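I caught up with the woman behind the Morska ferry talk over coffee, an hour after she'd packed up her slides, and she was still buzzing. "I thought I'd get four people and a dog," she told me. She got a full room at the Gallik library, and they kept her for questions until 4!

Her subject was the old cable ferry at Morska Landing - how farm families used it to get apples across the river before the bridge went in. I grew up two miles from there and had no idea.

"The toll book is my favorite thing," she said. "The ferryman wrote down everything. Geese. A piano. One fellow who paid in turnips."
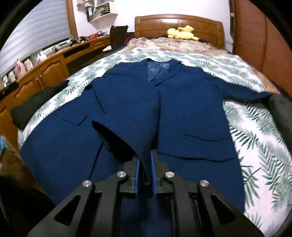 I asked where the toll book had been all this time. In a feed store in Hamada, she said, under a stack of seed catalogs (of course it was). She spent four winters copying it out by hand, and she still can't read some of the ferryman's April entries. "His spelling got worse when the river was high."

Next up is the Vornetar mill, if she can get into the cellar. She'll give the ferry talk again in the spring, and I've already told my sister to save me a seat.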